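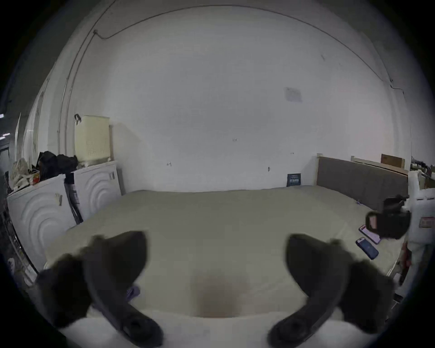 Khúc, V. – Misthorpe workshop notebook, January
Reading time: 2 min

Back wall, Samau room. Handwritten marks still on the paint. One reads something like "1.25", units not given. Ask Khoa before painting over.

Grey patch upper right to be rubbed down and primed. Cable along the top sags near the bracket; re-clip. Two arched panels stay on edge at the left for now – check backs for warp.

Started 15:00. Primer needs around 2 hours.

Recent entries
Casado hinges, second fitting
Tovari filler test
Conduit clips, stock list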